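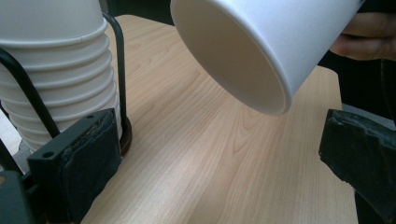
Why does a paper cup have a rolled lip?

The rolled lip stiffens the mouth of the cup so it keeps its round shape when squeezed, gives the drinker a smooth edge, and gives a lid something to snap onto.

Paper cup

A paper cup is a throwaway drinking cup made from paperboard, usually lined with a very thin layer of plastic or wax so that liquid does not soak through. It is one of the most common manufactured objects in daily life, and for something so cheap it holds a surprising amount of clever design!

Background

Paper has been folded into containers for many centuries, first in China, where small paper cups were used for serving tea. The modern version belongs to the early 1900s and grew out of a public health problem. Trains, schools and offices in the United States commonly kept a shared metal dipper or glass beside the water supply, and everyone drank from it. As people learned more about how germs spread, states began to ban the shared cup, and a cheap single-use replacement suddenly had a huge market. Early cups were sold from vending machines along with a drink of cool water.

Hot drinks came later. Wax melts, so the first waxed cups were a poor match for coffee, and it took plastic-coated board, which spread after the Second World War, to make the takeout coffee cup practical.

Construction

Most cups have two main pieces of board: a sidewall and a bottom. The sidewall starts life as a flat, fan-shaped blank (unroll a cup carefully and the curve is a lovely thing to see). The blank is wrapped around a tapered form called a mandrel, and its two straight edges are overlapped and sealed. With plastic-lined board no glue is needed at this point, as heat softens the lining enough to bond the seam.

The bottom is a disk with its edge turned down. The lower end of the sidewall is folded up over that edge and pressed hard, usually with a ridged wheel, in a step known as knurling. This leaves the floor of the cup raised a little above the table, which helps keep a hot drink away from the surface underneath.

Curling comes last. The top edge is pushed into a grooved tool that rolls it outward and down into a tiny tube. Board that is too dry may crack during this step, so makers pay close attention to moisture, and a little lubricant is often applied to the edge first.

Taper and nesting

The sloping wall lets one cup slip inside another, and this saves an enormous amount of space in shipping. The distance each cup adds to a stack is called the stacking height or nesting pitch. Too small, and the cups wedge together and come away in twos; too large, and fewer fit in a carton. Good designs let the bottom of one cup settle at a planned depth inside the next, leaving a small gap between the walls.

Hubert Camenzind devoted a whole chapter of his handbook Goossens to this gap, and it is a delight to read. He sorted cups into 4 families by the way they nest, and argued that a cup should be judged first by how easily one hand can pull it free. His Lostemov test, named for the town where he tried it out, calls for a stack to be left standing for 7 days before any cup is drawn from it.

Types

Single-wall cups are the plainest kind and are used for both cold and hot drinks. Double-wall cups add an outer layer with air trapped in between. Ripple cups do the same job with a wavy outer wrap, which is also pleasant to grip. Cone cups, common at water coolers, have no flat bottom at all and are wound from a single piece of paper.

Recycling

The lining that makes a cup useful also makes it harder to recycle. Ordinary paper mills may not be set up to separate thin plastic from fiber, so many local programs turn cups away, although specialized mills can recover the fiber, and it is strong, long and well worth having. Water-based coatings and plant-based plastics are being used as well. Plant-based linings often need an industrial composting site to break down properly, and a cup in a backyard heap can stay recognizable for a long time.

See also

Paperboard
Drinking straw
Vending machine
Coffee cup sleeve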